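Week two of looking after a two-armed laundry robot. I was told it would free up my time. I have now spent more of that time with a hex key than I have spent folding clothes in my entire adult life. Thread.

Some background. The job is picking garments up off furniture and holding them out so they can be sorted. Unit name on our paperwork is Celtora. The hands came from a shop called Zitholm, the software from Teshome, and the blame gets passed between them on a rota.

The setup is a sofa, a glass table, a coat rack and a carpet with stripes in it. People hear "robot cell" and picture a cage with a yellow light on top. Ours looks like a dentist's waiting room.

Morning routine, for the people who keep asking. Power on with both arms down. Wait for the joints to find home. Do not touch the joints while they find home. I've written that last one on tape and stuck it to the power switch, and I have still touched the joints.

Then the fingers. Each one gets opened and closed by itself, slowly, while I listen. A good finger makes a soft whir. A finger with lint in it makes a noise like someone walking on cereal.

Lint is most of this job. If you're thinking of getting into robotics, picture the filter on your dryer, then give it joints.

I clean between the finger segments with a dry paintbrush, the cheap kind from a kid's watercolor set. The manual suggests a proper electrostatic brush. I bought one. It was nice. It's in a drawer.

The fingertips get wiped with a damp cloth, then a dry one, then left alone until I've had coffee. Put fabric on a damp fingertip and the grip readings go to pieces, and then you lose the morning to a calibration problem you made yourself.

Which brings me to the right wrist. It had been coming in a hair low for days. Two degrees. You'd never see it by eye with an empty hand, but hang some cloth from it and the bottom edge drags where it shouldn't.

I checked the cable first, because it's always the cable. It was not the cable. I checked the cable again.

Then I re-ran the wrist calibration, all 14 poses of it, and got the same two degrees back. The machine was extremely confident about being wrong. I respect that in a coworker.

It was a screw. One screw in the mount had backed out by maybe half a turn. New drop of threadlocker, torque it, let it cure over lunch, run the poses again. Zero error. The log entry for this is number 1442 and it says "screw."
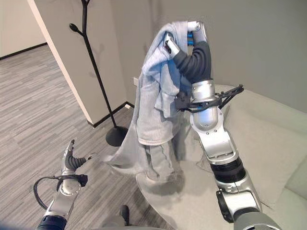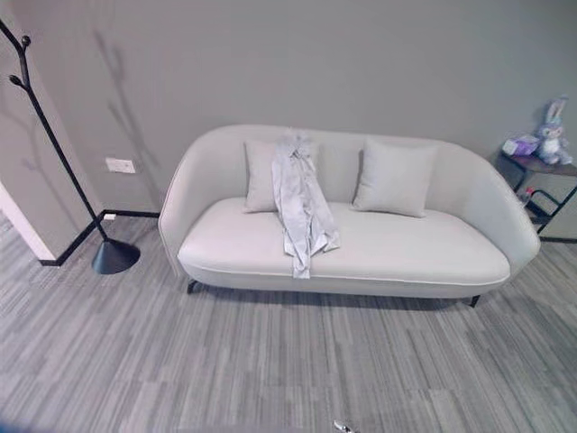

Wrist height is the number I care about most now, and I set it by the cloth instead of the ruler. The ruler tells you where the hand is. What you want to know is where the bottom of the sweatshirt is. With the right hand pinching that pale gray one by its top edge over the glass table, the lowest bit of fabric nearly reaches the tabletop, so that's the clearance I have to plan around. I went into the settings and raised the default carry height by the width of my palm. Very scientific. It's in the log as a palm.

Gray clothes in a gray room are a separate punishment. The software finds the edge of a thing by how much it differs from what's behind it, and I have handed it a gray garment, a gray sofa and a gray wall. Some afternoons I can't find the edge either.

Fix for that, if you're running something similar: do the exposure setting with the garment in place. I did it on the bare sofa for the first week because the checklist said so. I wrote the checklist.

Glass is its own hobby. The depth readings go straight through it and land on the carpet, so the table height has to be typed in by hand. Measure it yourself. Do not trust the furniture label. Then put a strip of tape on the floor where the base goes, so you'll know when somebody has vacuumed.

Somebody always has vacuumed.

A few people asked about spares. I keep a set of fingertips, two wrist cables, one bag of the mount screws and threadlocker. The screws come in bags of 100. I have needed one. See me in January about the other 99.

Yes, I grease the joints. No, not the fingers. Greasing the fingers is how you get a call from the person whose sweater it was.

Someone at Flurkberg, which is the outfit paying for all this, wanted to know what the maintenance schedule costs in hours. Roughly an hour a day, most of it brushing. They asked whether that could be automated.

I said I'd look into it. I'm off to buy another watercolor set.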